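# Chapter 2: Buying Demonstrations

A robot that packs boxes has to learn packing from somewhere, and for a growing number of small companies that somewhere is a catalog. You pick a task, you pick a number of hours, and a service sends back recordings of people doing the task with grippers in their hands. No robot has to be present. The people are paid, the robot learns later, and the invoice arrives first.

In this chapter we read one such offer closely. The service is called Didska, and it is sold by a firm named Nilness to customers who own an arm but have very little to teach it with. Its brochure runs to 42 pages, most of them pleasant. The starter plan costs $3,953 and promises "up to 300 demonstrations," a phrase we will return to, as zero is also up to 300.

## 2.1 What the Work Looks Like

Brochures in this trade like a bare gray table and one red cube. Homes and shops are less cooperative. A packing task may involve soft things that change shape when squeezed, shiny things that confuse a camera, and a carton that has seen better days. The person recording must hold the grippers, keep the fingers in view, and remember to move at a speed a machine could someday match.
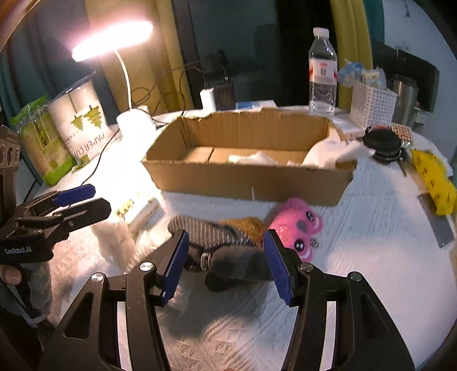 *Figure 2.1. Hand-held grippers with blue-padded fingers, an open cardboard box, and a group of soft items on a white cloth.*

Consider what a buyer needs to know before paying for an hour of this kind of work. How wide does the hand-held gripper open, and does the buyer's robot open as wide? A demonstration made with a generous grip is of little use to an arm with a stingy one. Are the pads alike? Who decides that an attempt has failed, and are failures thrown out, labeled, or quietly sold as "natural variation"? The Didska brochure answers the first question in a table, the second in a footnote, and the third with a photograph of a sunrise.

Clutter deserves its own line in the contract. Ask for "household items" and you may get the same plush toy for a week. Ask for "varied household items" and you will get the same toy facing the other way. Useful contracts name the kinds of object wanted: soft, rigid, clear, bagged, floppy.
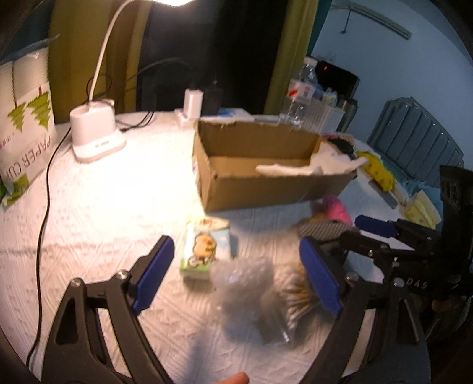 Lighting belongs in the contract too. A lamp close to the work can wash out one part of a recording and leave the rest in shadow, and a model trained only on such recordings may do poorly at noon. Saadet Sarıgül, who bought the starter plan for the Drukumdale warehouse, asked for a mix of bright and dim rooms and was quoted an extra fee for each. She paid for the dim ones.

## 2.2 Before You Read On

Keep the Drukumdale order at hand as you work through the next section, where we compare it with a rival bid from Tatlı. The Tatlı bid is cheaper per hour and leaves out any mention of who checks the recordings. Mark each promise that could be tested on the day of delivery, and put a second mark beside any that begin with "up to."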